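Prüfliste Kleiderkammer und Lager, Standort Skarico
Stand: April

1. Fluchtweg zum Hof: frei. In Ordnung.
2. Feuerlöscher: Plombe vorhanden, Prüfmarke gültig.
3. Kleiderstangen: Verbinder auf festen Sitz geprüft – eine Schraube nachgezogen.

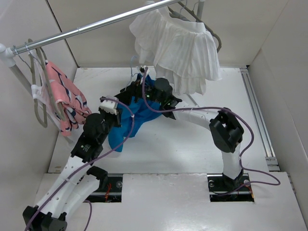 Die Spätschicht merkt dazu an, die Stange an der Tür gebe bei Wintermänteln weiterhin nach. Bitte höchstens 15 Mäntel je Stange.

4. Regal Stiker: Wandanker fehlt, Frist sieben Tage.
5. Leiter: Sprossen und Gummifüße ohne Mangel.
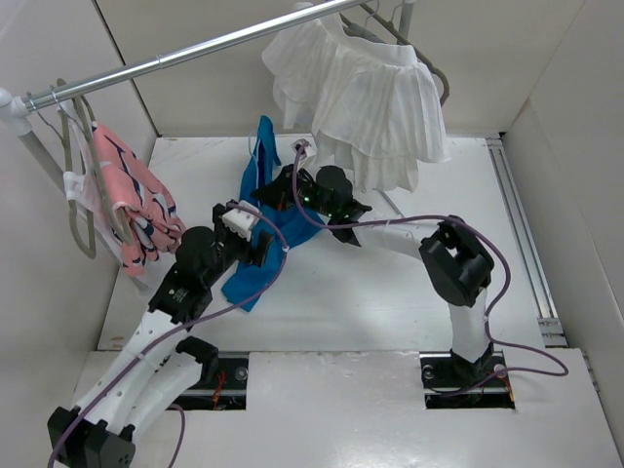
Zaki Justach
Sicherheitsbeauftragter

Punkt 4 stand schon auf der letzten Liste. Bis der Anker sitzt, bleiben die oberen Fächer leer.

6. Beleuchtung: eine Röhre flackert, Ersatz bestellt. Der Flur ist
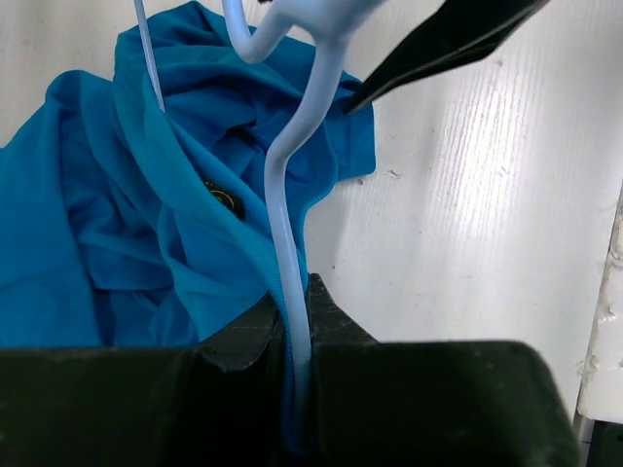 davon nicht betroffen, dort wurde bereits getauscht.

7. Verbandkasten: Pflaster nachfüllen.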